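Minutes of the Grasp Methods Meeting, Idthorpe Lab
Wednesday, 2:00 p.m., small meeting room

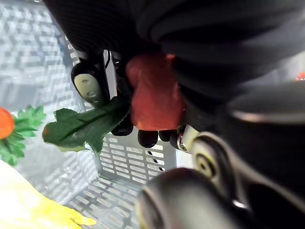 Wrist camera view, radish-type item held over the slotted basket.

Present: Ruxandra Buzatu (chair), Emmanuel Athumani (minutes), two students from the Mosoti group, one guest from Drelcombe by phone.
Apologies: the Zitcombe partner, who will send written comments.

1. Minutes of the last meeting
Accepted with one correction. In point 4 the word "released" should be "dropped". The two words have different meanings in our label list and we should keep them separate also in the minutes.

2. Result of the wrist view comparison
Emmanuel presented the comparison between the policy trained with the wrist camera only and the policy trained with wrist and overhead cameras together. The training set has 1880 episodes for each policy. The test was 32 trials per policy with the same start positions, which were marked on paper before the first trial.

The two-camera policy was better when the items lay close together in the basket. For single items no clear difference was found. Ruxandra asked that we do not write "no difference" in the report, only "no clear difference", as 32 trials is a small number for such a statement.

The guest from Drelcombe asked if the hand itself hides too much of the view. Emmanuel agreed that this is a real limit of the wrist camera. When an item is held, the fingers and the joint parts take a big share of the image, and on the right side almost nothing of the basket can be seen. The leaf often stays visible on the left, and he believes that the policy uses the leaf as a sign of the item's direction. This is not tested yet.

Decision: add a short test with the leaves covered with tape. The students will prepare the items.

3. Labels for grasp quality
At present the person who labels looks at the last wrist image before the lift and chooses "firm", "weak" or "unclear". Two people labeled the same 1236 images independently. Most disagreements were between "weak" and "unclear", and most of them were red items between dark fingers, where only the front side is exposed.

Ruxandra proposed to remove "unclear" and to force a choice. Emmanuel was against it - a forced choice would look cleaner in the table, but we would lose the information that the image is not sufficient. After some discussion it was agreed to keep the three labels and to report the agreement twice, with and without the "unclear" images.

One student asked if finger contact can be judged from the image at all. The answer was that the image shows where the fingers are, and it does not show how much force they apply. The label text will be changed from "grasp force" to "grasp appearance". The motor current will be reported in its own column.

4. Basket and background
The bright inside wall of the basket is washed out in many images and the slots become faint there. It was discussed whether to change the lamp or the exposure. The Drelcombe guest prefers a fixed exposure so that old and new episodes can be compared. Agreed, but first we need ten episodes with the fixed setting to see if the dark finger parts still have enough detail.

A gray basket was suggested as well. Postponed until the written comments from Zitcombe have arrived.

5. Draft of the report
The methods section is complete except for the description of the start positions. The results section needs a new figure for point 2. Episode 2004 should be taken out of the main table, as its time stamps do not agree between the two cameras. It will be mentioned in a footnote.

6. Actions
Emmanuel: new label text, second agreement table, footnote for episode 2004.
Students: items with covered leaves, ten episodes with fixed exposure.
Ruxandra: description of the start positions, reminder to Zitcombe.

7. Any other business
The key for the storage cabinet is now at the front desk. Please sign the list when you take it.

The meeting closed at 3:20 p.m. The next meeting is in May, same room.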